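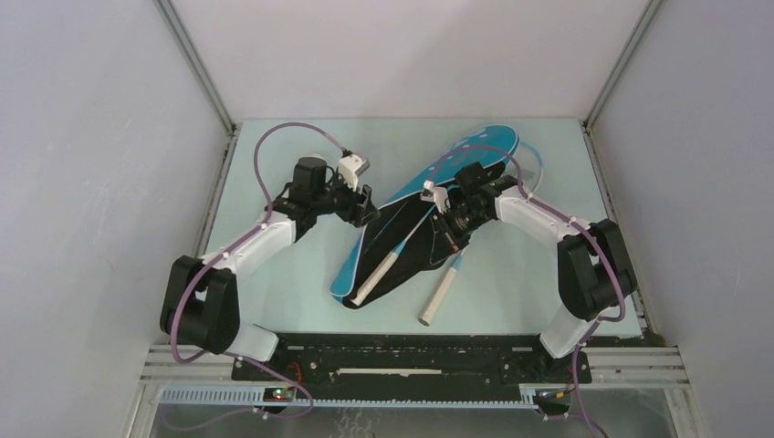
A blue and black racket bag, with two rackets still to go in properly.

Maiara Conceição has been packing the same sort of bag since she was 14, and she still tips everything out before she starts. "I can't do it any other way," she says, putting a mug of tea in front of me and then moving it twice to make space. "If I just add things to what's already in there, I end up carrying last month around with me. Old grips, a sock, half a cereal bar. You wouldn't believe the weight of it."

We are at her kitchen table, late in the afternoon, because she has a club evening at 7 and wanted to be ready before I arrived, and of course she isn't. She plays, she coaches the beginners, and for the past few years she has also been the person members ring when they've broken a string or bought the wrong bag. I had asked her for an hour on the subject of kit, thinking I might get half an hour out of it. I stayed for nearly three, and there was cake.

I began by asking what goes in first.

"Rackets, always the rackets," she says. "Everybody puts the shoes in first, because shoes are big and you think, right, get those out of the way. And then the rackets go in on top at some dreadful angle and you're pulling the zip over the frame. I lay the bag down flat on a table, a good clear table if I can find one, open it all the way, and put the first racket in with the head up at the wide end and the handle running down to the narrow end. That's how the bag is shaped, so you may as well go along with it."

And the second one?

"The second one goes in the same way round. People like to top and tail them, like sardines, and I understand why, it looks tidy. But in a bag that gets narrow at the bottom there isn't room for a head down there. You'll force it and you'll mark the rim. Same way round, one on the other, and slide the second one across a little so the handles sit side by side."

She does it while she talks, and I notice she never lifts the bag while it's open. The lining is the part that goes wrong, she tells me. It is loose and soft, and it spills out over the side when the bag is lying open, and if you are in a hurry it gets caught in the zip. Her old bag, a Boreo she had for 8 years and speaks about the way other people speak about a dog, was finished off like that.

"One evening in October, pouring with rain, everybody running for their cars, and I yanked it. I heard it go. A great long tear, all down the inside. I sewed it up, and then I sewed it up again, and my mother said, Maiara, let it go, it's a bag." She laughs for quite a while at this. "So now I tuck. I go all the way down the edge with my fingers, right to the point at the bottom, and push the cloth in before I touch the zip. It takes no time at all. I make the beginners do it too and they think I'm very strict."

It was Edileuza Dantas, her first coach, who taught her to look after handles. Edileuza ran the junior sessions in a school hall with a leaking roof and had, by Maiara's account, views on everything from shoelaces to bananas. She would walk along the bench at the end of the evening and pick up each child's racket by the grip, and if it was damp she would hand it straight back.

"She'd say, would you go to bed in a wet shirt? And we'd all say no, Edileuza. And then we had to stand there holding our rackets in the air until they dried, which I'm sure took forever, but that's how I remember it, a whole row of children standing there like the Statue of Liberty." Maiara still lets hers dry before she closes the bag for the night, although she leans them against the radiator side of the sofa now and doesn't stand there with them. Pale grips show up every bit of dirt, she says, and she prefers them for that reason. "With a black one you can fool yourself for months. With a white one you know when it's time."

How often is that?

"Oh, it depends on your hands. Mine are terrible. I keep a couple of rolls of Jinen in the side pocket, the thin one, and I change it when it starts to go shiny. Some of our members play the whole year on the same grip and seem perfectly happy. I don't shake hands with them if I can help it."

I wondered whether it matters much which bag you have. There is a great deal to choose from, and some of the bags are now so large that I have seen people at her club wheel them in like luggage for a fortnight in Spain. Maiara pulls a face. She doesn't want to be rude about anyone's bag, she says, and then is a bit rude about several. For most people who play once or twice a week, she would go for the slim, shaped sort that takes a couple of rackets and not much more, with a separate small holdall for shoes and a towel.

"The big ones are lovely if you really do have six rackets and a change of clothes. But an empty space is an invitation, isn't it? I borrowed a Ziltley once, an enormous thing, and when I gave it back there was an umbrella in it, and a library book, and a tin of travel sweets I'd been looking for since the summer. I put it all on the kitchen scales for a laugh. There was 795 grams of stuff in there that had nothing to do with playing at all."

She is also fond of a bright colour on the outside, and gives a very practical explanation for it. A club hall at the end of an evening is a heap of black bags along one wall, and somebody goes home with the wrong one at least once a season. She has stopped writing names on labels, as the labels come off. A bag you can pick out from the far side of the hall does the job much better, and if two people turn up with the same one, a bit of ribbon on the handle sorts it out.

By now the tea has gone cold and she makes another pot. I ask about unpacking, which I had not planned to, and it seems to be the part she cares about most. Everything comes out when she gets home, whatever the time. Rackets out, towel in the wash, shoes on the back step if it's dry. The bag stays open overnight over the back of a chair, so the lining can air.

"My husband says it looks as if we've got a visitor," she says. "He came down once for a glass of water and said good evening to it."

Does she ever skip it?

She thinks about this for longer than I expect. "Twice, maybe. Once when I had flu. And once after we lost to Leite in the cup, and I was so cross that I threw the whole lot in the cupboard and didn't open it for a week. I was sorry afterwards. It smelled like a pond." She cuts me another slice of cake without asking. "Edileuza would have made me stand there with it over my head."

It's nearly time for her to leave. She checks the grips with her thumb, goes down the edge of the lining with two fingers and closes the zip, slowly, the whole way round. Then she remembers that her car keys are in the side pocket, under the grip tape, and has to take most of it out again.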